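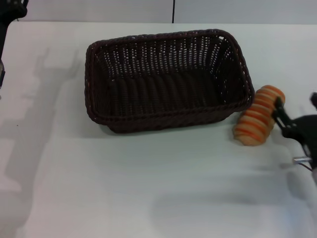 Bandwood, 29 July 2018

Workshop notebook, play materials room. Entry by Nerys Lloyd, for the file and for Lok-yiu Yang.

Subject: baskets and play food for the bakery corner.

The purpose of the session was to decide whether the brown wicker basket is suitable as the bread basket for the bakery corner, which is to open to the children's groups in September. The work was carried out at the white table by the paneled wall. The toy roll with the glazed ridges was used as the reference piece.

Observations on the basket. The weave is close, with rows of small openings along the sides. Light passes through them, and the pale tabletop shows through clearly. The braided rim is thick and gives a good edge to hold. The sides flare a little toward the top, so an item brought in from the side clears the rim more easily than it would with the straight-sided tray we had from Wouters. The ribbing on the inside is pronounced. Crumbs are not a concern with play food, but dust will be, and the basket should be brushed out along the ribs and not across them.

Observations on the roll. The striped coloring reads well against the dark weave. A pale roll in a pale basket was one of the complaints about last year's arrangement, and the present combination answers it. The segmented shape is easily recognized as bread. I would not pair this basket with the darker loaves in the Sonida set, which are close to it in color.

Position on the table. Lengthwise, parallel to the front edge, is preferred. Smaller children reach over the long side, and the short ends are then free for a second child. Lok-yiu prefers the basket turned endwise so that two can be placed next to each other on the shelf unit. Both arrangements are to be tried before the shelf labels are printed.

Cleaning. Bendano supplies a soft brush for woven goods, and one is held in the supply cabinet, second drawer. Wicker is not to be soaked. Wipe the rim with a damp cloth, leave the basket upside down on the rack, and do not return it to the shelf until the following morning. The old cleaning sheet gives 14 minutes of drying time, which is plainly too short and should be struck out.

Storage. The basket is to be kept on the lower shelf with nothing stacked inside it – the flared sides will spread under weight. The shelf is 19 inches deep, and either orientation will fit.

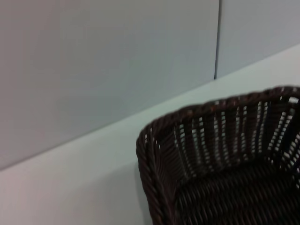
Decisions and open items

The basket is accepted for the bakery corner. Lok-yiu will enter it in the materials register under woven goods and attach the label beneath the base, where it will not catch on sleeves.

A cloth lining was discussed and set aside for the present. It would hide the weave, and the children in the spring groups spent a good deal of time putting their fingers to the openings. If a lining is wanted later, it should be plain and removable.

Still to be settled: whether the rolls are kept in the basket overnight or returned to the play food box. My preference is the box – the closing check is quicker when each item has one place. Lok-yiu to confirm with the room staff.

Rim to be checked for loose ends at the start of each month and the result noted in this book.

N. Lloyd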